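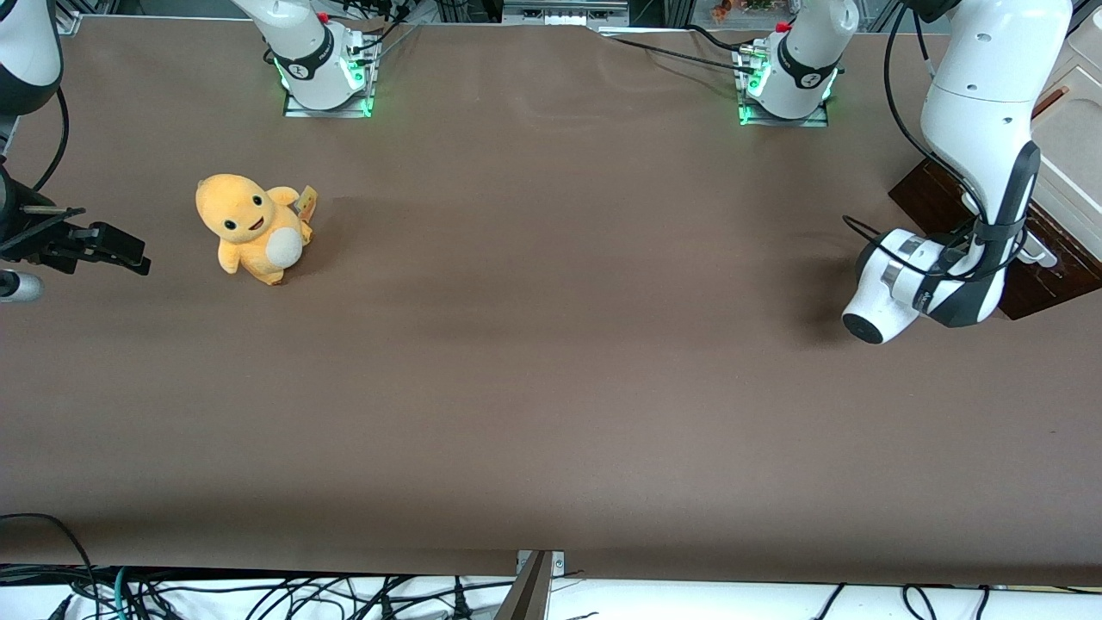

Pylyp Hrynyshyn wants to know if he can bring a bag of old soft toys and a cabinet door on the same visit. Yes. Both fine. One booking covers it, just tell us what's coming so we put out the right stuff.

Rest of the usual ones, updated for April.

Kitent Repair Room - FAQ

What do you fix?
Small furniture, doors and drawers, handles, cloth things, stuffed animals. No mattresses. No glass. Lamps go to Falen, next building over, they have the tester.

How long is a slot?
30 minutes. Need more, book two back to back. If you're 20 minutes late we give it away, sorry.

Do I have to clean up after?
Yes. Threads, sawdust, tape balls, all of it in the bin by the sink. If there's paper on the table leave it down unless it's got glue on it, then roll it up and take a fresh peice from the closet.

My door finish is chipped. Can I just paint over?
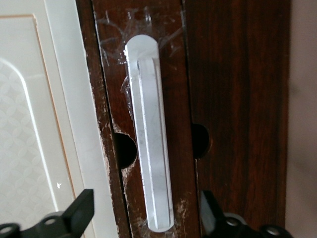 Sanding comes first, always. Go with the grain, light hand, and wipe the dust off before anything wet goes near it. Get the old tape off too. Clear tape stuck on around the top and bottom of a long pull, like on the reddish brown door here, needs to go before you touch the finish - warm soapy cloth, wait, then a plastic scraper. A worn edge with the pale stuff showing through wants filler before stain. Small chips, the Kovalchuk wax sticks are OK, we keep the dark ones in drawer 4.

Can I take the handle off?
If you can reach the screws. Bag them and write your name on the bag. We have a jar of 3 years worth of orphan screws and you won't find yours in it.

Do toys have to be washed first?
Please. Bag them dry. Damp stuffing clumps and then you're restuffing the whole thing instead of closing one seam.

What about light colored plush?
Use pale thread, test the marker somewhere hidden, keep it well away from the stain rags. Fuzzy yellow and white shows everything. Lay it flat, find all the holes, then start sewing. Eyes and faces last.

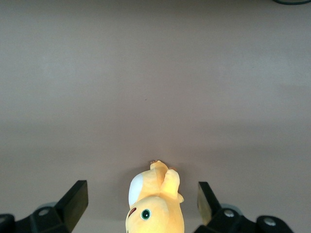

Booking and money

How do I book?
Through the Poteo page or the sheet by the door. Sheet wins if they dont match.

Is it free?
Slots are. Filler, thread and wax sticks, drop something in the tin.

Can kids come?
Yes, with a grownup. Toy repairs mostly. No sanding.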